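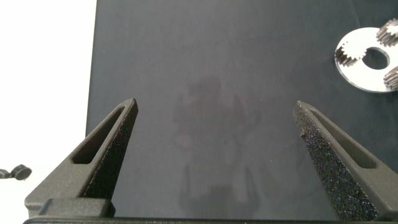
Corpus de consultas Karard
Ficha de datos, versión 4
Última revisión: 9 de septiembre de 2024

Resumen

Karard es un corpus de consultas en español sobre mantenimiento y reparación de relojes de pared y de sobremesa. Contiene 2071 hilos, cada uno con una consulta inicial y las respuestas que recibió. El material procede del archivo del foro Harkgate, cerrado a nuevos mensajes, y se distribuye en texto plano con una tabla de metadatos aparte.

Está pensado para estudios de léxico especializado, búsqueda de información y clasificación de textos breves. También lo consultan aficionados que solo quieren leer los hilos, y por eso se mantiene la numeración original del foro.

Contenido del paquete

hilos/ Un archivo por hilo, codificado en UTF-8. El nombre coincide con el identificador del hilo.
metadatos.tsv Identificador, sección, año, número de respuestas, tipo de avería.
glosario.txt 400 términos con sus variantes regionales.
particiones/ Listas de identificadores para entrenamiento, validación y prueba.
CAMBIOS.txt Diferencias entre versiones.

Los campos vacíos de metadatos.tsv llevan un guion. No se usa la cadena "NA" porque aparece en algunas referencias de piezas y daba problemas al cargar la tabla. 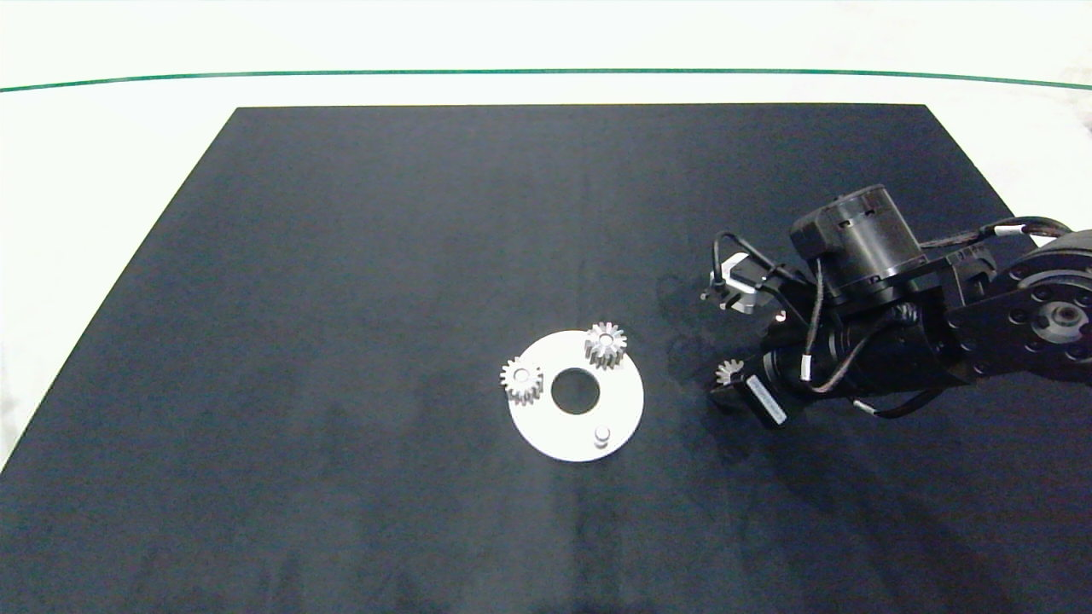
Cortés
Responsable del corpus y de esta ficha

Secciones

El foro tenía tres secciones y el corpus las respeta.

Movimiento. Trenes de ruedas, pivotes, bujes desgastados, escapes de áncora, muelles reales. Es la sección más extensa y la que tiene respuestas más largas.

Sonería. Martillos, gongs, rastrillos, ruedas contadoras. Muchas consultas describen un reloj que da las horas fuera de cuenta, y con frecuencia el hilo termina sin que el autor vuelva a escribir. Esos hilos se conservan y llevan la marca "sin cierre".

Caja y esfera. Limpieza, cristales, barnices, numerales perdidos. Aquí abundan las preguntas sobre identificación y fecha del reloj, que se etiquetan como "consulta" aunque mencionen una avería de pasada.

Anotación

El tipo de avería se asignó a mano, leyendo el hilo completo. Cuando el diagnóstico cambia a lo largo de la conversación se anota el último que el autor de la consulta acepta. Si no acepta ninguno, se anota "sin resolver".

La etiqueta "desgaste" cubre bujes y pivotes, pero no dientes rotos, que van en "rotura". En la versión 3 ambas cosas estaban juntas. Quien compare resultados entre versiones debe fusionarlas de nuevo; la correspondencia está en CAMBIOS.txt.

Las variantes regionales del glosario se recogieron de los propios mensajes. "Cuerda", "muelle real" y "resorte" aparecen como entradas enlazadas, sin forma preferente. Lo mismo ocurre con "esfera" y "carátula".

Limpieza del texto

Se eliminaron firmas, direcciones de correo, teléfonos y nombres de usuario. Cada participante se sustituyó por una letra que solo tiene valor dentro de su hilo. Las faltas de ortografía no se corrigieron. Los mensajes citados dentro de otros se redujeron a una referencia al mensaje de origen, salvo cuando el original ya no existía en el archivo.

Las fotografías adjuntas al foro no forman parte del paquete. En su lugar queda la marca [adjunto].

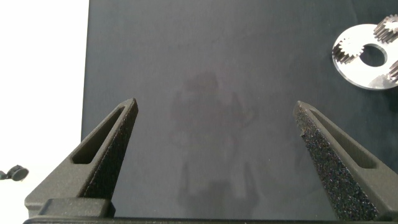 Oneck escribe que la marca [adjunto] le resulta insuficiente, porque en Sonería hay hilos enteros en los que la respuesta depende de la foto, y pide que se indique al menos si el adjunto mostraba el movimiento, la caja o un documento. La petición está aceptada para la próxima versión en los hilos cuyo adjunto se conserva. En los demás no hay forma de saberlo.

Limitaciones conocidas

Los relojes de pulsera y de bolsillo apenas aparecen, pues el foro los desviaba a otro sitio.

Varias respuestas recomiendan disolventes y lubricantes que hoy no se aconsejan. El corpus no las corrige ni las señala. No debe usarse como guía de taller ni como fuente única para un sistema que dé instrucciones de reparación.

La partición de prueba se extrajo al azar por hilos y no por participantes. Una misma persona puede haber escrito en hilos de entrenamiento y de prueba, con letras distintas.

En los hilos más antiguos las tildes se perdieron al migrar el foro. Se restauraron automáticamente las palabras sin ambigüedad; el resto quedó como estaba.

Uso y cita

El corpus puede usarse y redistribuirse con fines no comerciales, siempre que se incluya esta ficha. Para citarlo basta con el nombre, la versión y el año. Si se publica un subconjunto, se ruega conservar los identificadores originales.

Solicitudes de retirada

Quien reconozca un mensaje propio puede pedir que se retire indicando el identificador del hilo. Se retira el mensaje, no el hilo, y queda la marca [retirado]. Las solicitudes recibidas antes de octubre se incorporan a la revisión siguiente.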